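3.2 Deal-post timing and what shoppers do with it

This section covers the second round of coding, done after the first set of posts had been cleaned (see 3.1). Short version: deal blogs post early, shoppers click late, and the stated expiry matters less than we thought going in.
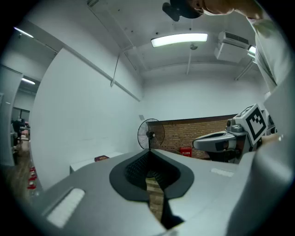
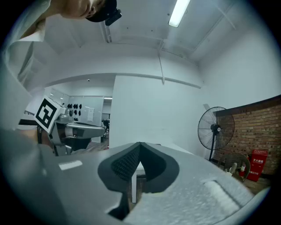

Figure 2. Two views from one place on one occasion, a person leaning over in each.

The corpus. 3004 posts, all from blogs that repost retail discounts on clothing and small home goods. Each post had to name a sale price, a regular price and a store. Posts with only a percent off were dropped, as were roundups ("24 tops under..." and so on), where one link could not be tied to one item. Posts with a dead store link were kept if the text itself was complete. We went back and forth on that. Akinola wanted them out; Fjeld wanted them in, on the grounds that a shopper landing on an old post also meets a dead link and that is part of the experience we are trying to study. They stayed in, flagged.

Stores. Most of the posts pointed at two flash-sale sites, Prelard and Hinduritz. The rest went to a long tail of small shops, Bråten being the only one of these with enough posts to look at alone. Prelard runs sales with a fixed end. Hinduritz does not give an end date, only "while supplies last", and bloggers tend to fill in one of their own. Not clear where they get it. Some look to be guesses, copied from blog to blog after that.

Coding. Two coders (RF, IA), same sheet. For every post: sale price, regular price, shipping terms, stated expiry if any, number of exclamation marks in the headline, whether the writer claims to own the item. Shipping was the hard one. "Shipped!" in a headline can mean free shipping, or that the price given already includes it, or that free shipping kicks in over some minimum that is only mentioned four lines down. We first coded these as one thing, then had to go back and split them, which cost us most of August. Anyone reusing the sheet should split from the start.

Disagreements were settled by talking. Where talking did not settle it the item was marked unclear and left out of the price models, but not out of the timing ones.

Regular price. A known problem (see Section 2). The "regular" price in the post is whatever the store shows as crossed out, and we have no way to tell if anybody ever paid it. We checked a small set of 18 items by hand over 8 weeks, looking at the store page each morning. Most never showed at the crossed-out price in that time. A few did, for a day or two, and then went back on sale. Too small to say much. It does mean that "percent saved" in our tables should be read as percent claimed, and we use that wording from here on, exept in Table 3 where the column head was already set.

Timing. Posts cluster in the early morning, before 7 a.m. in the blog's own time zone. Bloggers schedule them the night before, several told us so in the interviews (Section 4). Clicks come at a different time. The click logs, which we have for one blog only, peak after 9 p.m., with a smaller bump at lunch. So the post is most of a day old when it gets read. For Prelard sales this is fine, the price holds. For Hinduritz the sizes most in demand are often gone by then, and the comments under the post show it: "no mediums left", "only XS showing for me", "did anyone get the gray one?"

Expiry wording. We had expected a firm date to pull clicks forward. It did, but only a little, and only in the last day. A post saying "ends tonight" did better than a post giving the same day as a date. Posts with a date already past still drew clicks, more than we had planned for, mainly through search. A reader looking for the name of a tunic or a pair of boots lands on last year's deal and clicks through anyway. Whether they then buy at full price we can't see from the logs. The bloggers think they do. They would, it pays them the same commission.

Headline punctuation. No effect worth reporting. One exclamation mark or five, same click rate once price is held fixed. Bloggers were suprised by this and a couple did not believe it.

Ownership claims. Posts where the writer says she has the item ("I have this in two colors") got longer comment threads and more sizing questions. Click rate went up as well, though here we are careful: writers may own the better items, or pick the ones they know sell. We did not randomize anything. Hasen, the one blog where a writer marks plainly which items were bought and which were sent free, is looked at separately in 3.4. Readers there asked more questions about the bought items and were quicker to trust the answers, going by the replies.

Left out. Posts on sponsored social accounts, coupon codes that work only in an app, anything behind a sign-up wall. Also newsletters, which two reviewers of an earlier draft asked about. We agree they matter. Several bloggers send the deal by email before it goes up on the page and our timing numbers miss that audience fully. We had no access to the lists and did not want to sign up under made-up names to get it.

Limits on the click data. One blog, one season, mostly women's clothing. The evening peak may be a feature of that blog's readers and nothing wider. Prices were taken as posted and not rechecked later, apart from the hand-checked set. Stores change prices mid-sale and the post usually does not follow; in some cases the blogger added "UPDATE: price went up" at the top, and for those we kept the first price and logged the second in a notes field. The notes field is messy. It goes out with the coding sheet as is.

Section 3.3 takes the shipping codes, in their split form, and runs them against cart size.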